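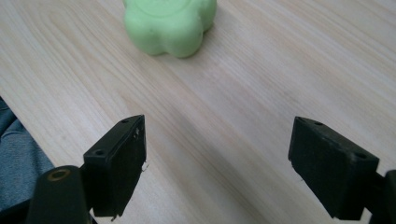 The Korkent table with something green on it. Straight grain, matte surface.

Korkent side table by Sternden: four months of daily use

By Zhenhua Song
19th January

I bought the Korkent to replace a glass-topped table that showed every fingerprint. It is the smaller of the two tables Sternden sells and the only one that fits between my desk and the window. I paid full price for it and have used it every day for four months as a work surface, a lunch table and a place to put things down.

Delivery and assembly

The table came in one flat box, heavy enough that I slid it down the hall instead of carrying it. Inside were the top, the legs, a bag of bolts and a hex key. The instructions are one folded sheet of drawings with no words. They are clear except for the step where the leg brackets go on. The brackets have a long side and a short side, and the drawing makes them look the same. I put the first one on backward and had to take it off again. The long side goes toward the middle of the table.

Assembly took me most of an hour with that mistake included. A second person helps when you turn it over. The bolts all lined up with their holes, and I had one spare washer left at the end.

The top

This is the reason to buy the table. The wood is light, a pale beige, with fine straight grain and a few darker streaks. In some light there is a little pink or gray in it. It is a quiet pattern and doesn't compete with whatever you set down. Pale green looks good against it, as do white and dark blue. Orange wood furniture next to it does not look good, and I moved a bookcase for that reason.

The finish is matte. My desk is beside a window and the old table threw glare in my eyes for part of every morning. The Korkent doesn't. Light falls across it evenly and it stays easy to look at. It feels smooth under the hand, with no roughness along the grain that I have found.

Sternden offers the same top in a darker stain. I saw it in the Caldeira showroom and thought it hid the grain too much. If you are unsure, ask them to send a sample chip. Mine took a week to arrive and was a fair match for the finished table, maybe a shade yellower.

Stains and marks

I don't use coasters as often as I should. Water rings left overnight wiped off in the morning, apart from one that stayed visible for two days and then faded. Coffee wipes off if you get to it the same hour. I left a drop of soy sauce through an afternoon and it made a small brown spot that is still there.

Pencil comes off with a damp cloth. Ballpoint does not. I tried a white eraser on a pen line and it took away some of the ink, but it also left a slightly shiny patch, so I would not do that again. Matte finishes go shiny when you rub them hard. The care card says to use a soft cloth and mild soap, and that has been enough for everything else.

Scratches are the weak point. A mug with a rough base, dragged a few inches, left a faint line across the grain. You can only see it from one side when the light is low. Scratches that run with the grain are much harder to find, and there are probably more of them than I know about. I have put felt pads under my lamp and pen cup. Anyone planning to use the table for crafts or repairs should put a mat on it.

I tried Zirora wax on the underside first and then on one corner of the top. It deepened the color slightly and water beaded on it for a few weeks. It also made that corner a little less matte than the others. I have left the rest of the top alone.

Stability

On a hard floor the table is steady. I type on it with a laptop and don't notice any movement. On carpet it rocks a bit from front to back, and the feet are not adjustable, which I think is a mistake at this price. A folded piece of card fixed it in the bedroom.

The bolts needed tightening after the first two weeks. I checked them again in the third month and they had not moved. Keep the hex key.

Sternden lists a test of 3000 openings for the drawer on the larger table, but the small one has no drawer and no shelf. If you need storage, look at the larger one. I would have liked a shallow tray underneath for cables and chargers. Mine now hang off the back edge with adhesive clips, and the clips stick well to the underside of the wood.

Size

The top is 1000 mm long and 700 mm deep. That is enough for a laptop, a notebook and a plate, with some bare wood left over. Two people can eat at it if neither is spreading out. It is too shallow for a big monitor on a stand unless you like sitting close to the screen.

The height is standard for a dining chair. My office chair has arms that only just go under the edge, so measure yours before ordering.

Smell

There was a mild smell of finish when I opened the box. It was gone in a few days with the window open. I mention it because the glass table's legs had smelled of paint for weeks.

What I would change

Adjustable feet, first of all. A better drawing of the brackets. The edges of the top are a bit sharp where they meet the surface, and I notice it when my wrists rest there for a long stretch of typing. A few strokes of fine sandpaper would soften them, but I haven't wanted to cut through the finish.

Compared with the others I looked at

The Caldeira own-brand table is cheaper and has rounded edges. The top is printed, and the pattern repeats if you look for it. It would survive my mug better. The version with folding legs is lighter still and wobbled in the showroom when I leaned on it.

Should you buy it

If you want a plain wood table for a desk, for meals or for a kid's room where you don't mind a few marks, I think the Korkent is a good one. If you want a surface that still looks new in five years without any care, get the printed top. I am keeping mine, and I have ordered a second set of felt pads.

Good: even matte top, nice grain, steady on hard floors, bolts line up
Bad: scratches across the grain, no adjustable feet, sharp edges, no storage

Rating: 4 out of 5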